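### 4.2 Armazenamento de sacos de reposição junto ao ponto de descarte

A segunda variável do estudo é a distância entre o recipiente de lixo e o estoque de sacos vazios. No levantamento realizado em março nas unidades residenciais de Pudcombe, os moradores guardavam os sacos em três locais: gaveta da cozinha, armário da área de serviço ou suporte fixado na parede. A classificação segue a tipologia proposta por Villanueva e Fallahi, com a ressalva de que o fundo do próprio recipiente, tratado pelos autores como categoria autônoma, foi aqui incorporado à terceira classe.

A configuração com suporte de parede emprega um gancho adesivo branco alinhado verticalmente com a lixeira (Figura 3). O saco de reposição, de plástico preto, é dobrado em forma plana, com corpo retangular e dois ombros inclinados que convergem para um nó torcido, pelo qual fica suspenso. O saco em uso recobre a borda do recipiente, de pequeno porte e seção circular.
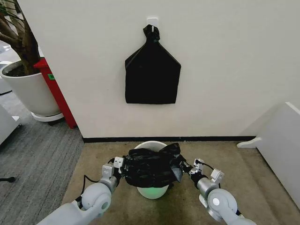

*Última alteração desta página: 22 set. 2023*

**Figura 3.** Lixeira redonda sobre tapete bege, com a abertura do saco franzida, e saco de reposição suspenso no gancho.

A dobra plana reduz a projeção do conjunto em relação à parede e preserva a área livre acima da borda, necessária à retirada do saco cheio. O nó deve permitir a liberação com uma só mão; nós duplos foram excluídos do protocolo. Adotou-se altura de fixação que mantivesse a extremidade inferior do saco dobrado acima da borda da lixeira.

Foram registradas 200 trocas de saco, distribuídas por 11 unidades. O tempo de troca foi medido entre a retirada do saco usado e o assentamento do novo sobre a borda, sem incluir o transporte até o ponto de coleta. Trocas interrompidas por outra tarefa doméstica foram anotadas à parte e não entram na comparação da seção 4.3. O franzimento da abertura foi codificado separadamente por Damgaard e Vigfúsdóttir, segundo a extensão da borda que permanecia recoberta.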